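Family Travel Board > Trip Reports and Questions > Overnight train with grandkids, worth it or fly?

marigoldmeg
Posted Thursday, 8:12 pm

Hello all, I've been reading this board for a good while and finally have a question of my own! My husband and I want to take our two grandchildren (she's 5, he's 13, so you can imagine the conversations at our dinner table) up to Lirnura in March to see the maritime museum and the old harbor. The overnight train with a family cabin comes to 1070 for the four of us, round trip. Flying comes to 1049 if we take the early one, which leaves at an hour I'd rather not discuss. My heart says train. My husband says we'll be up all night either way and might as well get there fast. What would you do?

tollgate_ted
Posted Thursday, 8:40 pm

Train, and I wouldn't think twice. We did that line with our three when they were small and they still talk about the bunks more than anything we saw at the other end. You have to add bags and the airport parking to that plane fare too, so I don't believe the two prices are anywhere near as close as they look.

Get the cabin at the end of the car away from the door if they'll let you choose. The door bangs.

PJ in the valley
Posted Thursday, 9:05 pm

I'm going to be the grump here, sorry Ted! We took the overnight with my niece, and she was wide awake until past two because every little stop was an adventure, and then she slept through the whole first day in Lirnura in a stroller. Lovely memories, sure, but we paid for a museum she never saw. With a five-year-old I'd fly and spend the energy on the harbor.

tollgate_ted
Posted Thursday, 9:11 pm

Every child is different, PJ. Ours went out like lights.

PJ in the valley
Posted Thursday, 9:20 pm

Yours were raised by you, Ted, they were probably glad of the rest. (Kidding, kidding.)

Vasanthi Barua
Posted Thursday, 9:48 pm

Hi Meg, what a nice trip to be planning! I've done it both ways, so maybe I can split the difference. Last year my son and I took the day train up and stopped for a night in Ifans, which I'd never have picked off a map, and it was our favorite part. There's a little guesthouse called Makside across from the station where the owner will make you pancakes at pretty much any hour, and a ferry museum in one big room where the kids can ring the bell as often as they like (and mine did, bless everybody's ears). Then it's only a short ride on to Lirnura the next morning and you arrive like human beings.

As for the maritime museum, please leave yourselves a whole day. Your grandson will like the top floor with the navigation instruments, and I'd guess your granddaughter will want to live in the tide pool room. We went straight after breakfast and had it nearly to ourselves until the school groups came through.
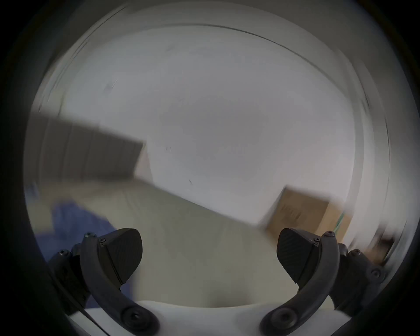 The cafe downstairs is fine for soup but gets terribly crowded, so we walked over to the Morkon bakery and ate on the harbor wall with our coats zipped up to our chins. Bring gloves! The wind in March comes right off the water, and I say that as somebody who is always too warm.

PJ in the valley
Posted Thursday, 10:02 pm

Okay, the day train with a stop I could get behind. Does it cost a lot more with the night in Ifans?

Vasanthi Barua
Posted Thursday, 10:15 pm

A bit more for us once I'd counted the room, but we saved on the cabin. I'd have to dig out the receipts to be sure, and prices may well have moved.

tollgate_ted
Posted Thursday, 10:19 pm

Still no bunks, though.

marigoldmeg
Posted Thursday, 10:34 pm

You are all so kind, thank you! I read the whole thread aloud to my husband and he perked right up at the pancakes, so we may do the day train going and the overnight coming home, when it won't matter if anybody sleeps through the next day. Vasanthi, do you remember if Makside has rooms for four, or would we need two?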